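Tritari Desktop Monitor – Owner's Guide
Section 3: Getting the Picture Right
Text by Maribel Sánchez and Venkatesh Namboodiri. Revised 4 November 2018.

By now the stand is on, the cables are in and the power light is steady. Now for the fun part! The Tritari leaves the plant with a perfectly decent picture, but a little time with the menu makes a huge difference, and you only have to do it once per room.

Before you start

Let the monitor run for 50 minutes with something moving on it (a movie is fine, a slide show is fine, a blank desktop will let it go to sleep). Colors drift while the panel warms up, and anything you set in the first few minutes will look wrong by lunchtime.

Set up the room the way you really use it. If you work with the blinds half closed and a lamp on, close the blinds halfway and turn on the lamp. Move any lamp that shines straight at the glass.

Turn off night mode, blue light filters and automatic brightness on your computer. You can switch them back on later.

CAUTION: Do not press on the panel to test it, and do not wipe it while it is warm. Use only the dry gray cloth from the accessory bag.

3.1 Resetting the picture

1. Press the joystick behind the lower right corner. The main menu opens.
2. Push right to Picture, then down to Reset Picture.
3. Press and hold until the bar fills. The screen goes black for a moment and comes back.
4. Check that Mode now says Standard. If it says Cinema or Night, change it.

NOTE: Reset Picture leaves your input names and menu language alone. Reset All, two lines further down, wipes out everything, so go easy with that joystick.

3.2 Refresh rate

1. Open the display settings on your computer.
2. Choose 60 Hz from the refresh list.
3. Accept the change when your computer asks. If you don't answer, it goes back to the old rate.

Faster rates are available over the second port with the thick cable, and they are a joy for games, but please do the picture setup at 60 Hz first. The menu keeps separate settings for each rate, and it's easy to spend a happy evening tuning the wrong one (Venkatesh did exactly this while we were writing the guide).

3.3 Brightness and contrast

1. Set Brightness to 50.
2. Hold a sheet of plain white paper next to the screen, with a blank white page open on the display.
3. Raise or lower Brightness until the two look equally bright. Take your time, and look away now and then so your eyes can settle.
4. Open the Bukex picture viewer and go to the practice set.
5. Choose a picture that has both pale and dark areas. Adjust Contrast one step at a time until you can see gentle shading in the palest parts. Stop there.
6. Look at the darkest parts of the same picture. If neighboring dark grays have run together, raise Black Level by one step and look again.

It helps to sit at your normal distance for this. Up close you start chasing tiny differences that you'll never see when you're leaning back in your chair with a cup of coffee.

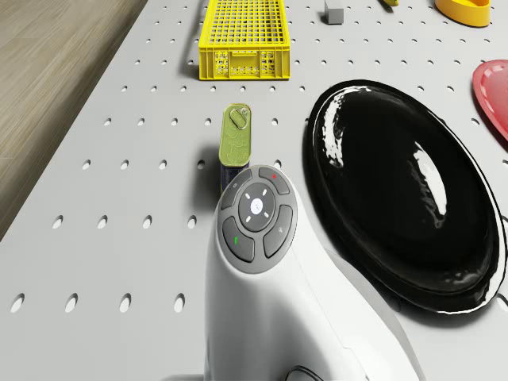
Practice set: glossy white shell, gray control pad with dark gray buttons and a small white light.

Steps 5 and 6 pull against each other a little, and that's normal. Go back and forth a couple of times, then leave it alone for the day. Pictures that looked dull at first often look lovely the next morning – your eyes had simply gotten used to a screen that was too bright.

If Contrast seems to do nothing at all, check that Dynamic Boost is off. It sits under Picture, then Extras, and it quietly overrules whatever you choose.

3.4 Color warmth

1. Go to Picture, then Warmth.
2. Start with Middle. Most rooms with daylight are happy there.
3. In a room with yellowish bulbs, try Warm and give it a full evening before you decide.
4. Leave Tint at zero unless white pages look clearly pink or green.

We love Warm for reading. Long recipes, family trees, knitting charts, anything with lots of text on a pale page is so much easier on the eyes! For photos you plan to print, go back to Middle.

CAUTION: The Custom page lets you move red, green and blue one by one. Write down the starting numbers before you touch it. There is no undo on this page, and Reset Picture will also clear the brightness work you did in 3.3.

3.5 Saving your settings

1. Push left until you reach Profiles.
2. Choose an empty slot and press the joystick.
3. Give the profile a name you'll recognize later, such as Day or Evening.
4. Press and hold to save.

The monitor stores a separate profile list for each input. If you swap your laptop to the other port, copy the profile across with Profiles, then Copy To.

3.6 When something looks off

Message 1496 on screen: The monitor and the computer don't agree on a picture size. Unplug the cable at both ends, plug it back in firmly and choose the recommended size on the computer.

Picture looks washed out: Set Signal Range to Auto. If that doesn't help, try Full, then Limited, and keep whichever gives you solid blacks.

Colors change when you stand up: Tilt the screen back slightly. The top edge should be just below eye level when you sit.

A reminder appears after 2000 hours: The monitor would like you to repeat 3.3. Panels dim slowly with use, and a fresh adjustment really does perk things up. You can put the reminder off with a push to the left.

Still stuck? Write to the Kartha help desk, attention Padmavathi Varghese, with the number from the label on the back of the stand and a few words about your computer and cable.

Continue to Section 4: Sound and Headphones.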